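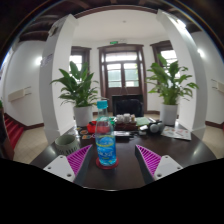 Kerstin Wiegand wants to know if we get our old hours back once the trays are done by machine, and she asked it at the meeting before anyone had sat down. The woman from Mühlbauer said hours were a matter for the house. The house, in the shape of our manager, said it was too early to talk about hours. So that's where that stands.

August, third week of it. I'm writing this up at the kitchen table with my feet in a bowl of water.

My job for the afternoon was the hand gripper again. I was on the big table in the front room, picking up the water bottle from its coaster, lifting it, putting it back. Then the same with the bottle a bit further over. You squeeze to close the pink fingers and let go to open them, and the camera on the tool takes it all in. The target for Sundimville is 2,000 good pick-ups before the real machine comes, shared between whoever is on. I did 70 today. When they were checked, 53 were kept. The rest were thrown out, mostly for going in too fast. I set out bottles and cups all day long in my normal work and I've never before been told I was too quick at it.

What counts as good is slower than you'd think. You come in level, stop, close, wait a moment, lift. If the bottle tips on the way down you have to let it tip and not catch it with your other hand. I kept catching it. That must be most of what I lost.

They want the table left as guests leave it, so I'm not to tidy. The tea things stay out, the headphones stay where they are, the brochure stays crooked. I find this harder than the gripper. My hand goes out to straighten things all the time.

At the break we talked about Plillimden, where they've had the Prellusitz running since the spring. It goes round after the guests, picks up bottles and cups and takes them to the hatch. Two people used to do the clearing there in the mornings. One has moved to the desk and the other does rooms now, same pay, earlier start. Nobody lost their place. But the one on rooms used to finish in time to fetch her boy from school and now she doesn't, and you won't find that in the leaflet.

I asked who picks up after the machine when it drops something. Whoever is nearest, I was told.
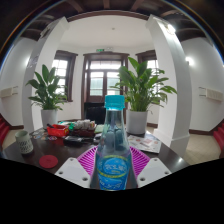 Surely it'll be the bending and carrying that goes, and we should all be glad of that, someone said from the back when we started again. I don't disagree. My shoulder has been bad for years from trays. If a machine takes the heavy ones up and down I'll not miss it. What I would miss is the bit in between, when you go round a room after people have been in it and have a quarter of an hour to yourself. I didn't say so. It sounds like asking to be paid for a walk.

The part I did speak up about was the recording. The tool takes in the table and the room behind it, right back to the doors. I asked what happens if a guest comes through while we're at it. Answer: stop, scrap that one, start again. I asked if our voices are on it. She thought not but would find out. I asked her to put it in writing and she wrote it down in her book, so I'll see if anything comes.

I also asked if the pick-ups have our names on. They do, by shift. It's only so they can see who needs more practice, she said. Kerstin looked at me over her glasses. We've both worked in places where a list like that started out for one thing and was used for another. I'd like the manager to say now that it won't be. He was out of the room by then.

After four o'clock it went better. I found that if I rest my elbow against my side the tool stays steady and the fingers close evenly on both sides. I showed this to the new lad and he got the hang of it straight off. He said it was the first time anyone had shown him anything properly since he came. I felt odd about that on the way home. He's on a contract until the end of the season and he's the one they won't need if it all works.

Tomorrow is cups. A cup has to be taken by the sides, never by the rim, and set down with the handle turned to the right if it has one. That rule was mine. I said it without thinking and she put it straight into the instructions.

Must ring the physio. Also take the flat shoes, not the black ones, if I'm to stand at that table again till five.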